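Laundry and sewing room, monthly walk-round (April)

I did this one with Henrike Albers, who knows the building far better than I do, and we took our time over it. Comments are mine unless I've put HA after them. Same order as last time, so you can lay the two side by side.

1. Doors and walkways
OK. Both doors open fully and the back one no longer sticks (thank you, whoever planed it!). There was a clothes horse parked across the fire exit when we arrived. I moved it. Please can it live by the sinks from now on, it's the third month running I've written this.

2. Fire extinguisher and blanket
OK. Gauge in the green, pin in, tag signed. The blanket pouch has lost one of its screws and hangs at an angle, but it still pulls out cleanly. Hartmut Frerichs has a tin of the right screws and says he'll see to it.

3. Washing machines
Machine 1 fine. Machine 2 walks a bit on the spin, and Henrike got down on the floor with a spanner and levelled the front foot, so have a listen and tell me if it starts again. The counter on it says 2,834 cycles, which I've put in the book. Hoses dry, no bulges. Drain filter on machine 1 had a hair grip and a good spoonful of grit in it.

4. Tumble dryer
NEEDS ACTION. Lint screen was thick with fluff. I know it's boring, but it has to be cleared after every load, not every few days. I cleaned it and ran a finger round the seal, which is fine. The duct behind wants a proper brush through and I've asked Prasik for a date.

5. Folding and sorting tables
OK. Gave each one a good shove and no wobble to speak of. Edges smooth, no splinters, nothing to snag a thin curtain or a sleeve on. Trays go back on the shelf when you've finished, please, and don't leave long fabric trailing where people walk. I caught my heel in a duvet cover in there last winter and went down like a sack of spuds.

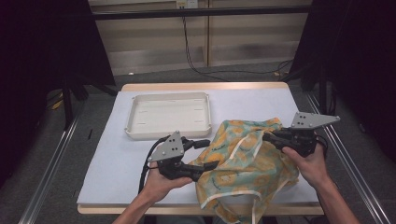
6. Irons and ironing boards
One FAIL. The Cormier iron has a nick in the flex close to the plug, so I've taken it out of use and taped a note on it. Don't be tempted! The other iron is fine. Board covers are getting thin in the middle but will do until summer.

7. Sewing machines
OK. Foot pedals and leads all sound. Needle tin has a lid again. Pins on the floor under the window, as ever (HA: I found them with my knee).

8. Detergents and bleach
OK. Everything in its own bottle with a label on. The Flellix stain remover was on the low shelf and is now in the locked cupboard, top left.

9. First aid box
Short of small plasters and the burn gel is out of date. Lieselotte Ehlers is ordering both.

Still open: the dryer duct, the iron, the blanket screw, the plasters and gel. Next walk-round starts at 10 in the morning, and Ingeborg Wendt has the clipboard for that one.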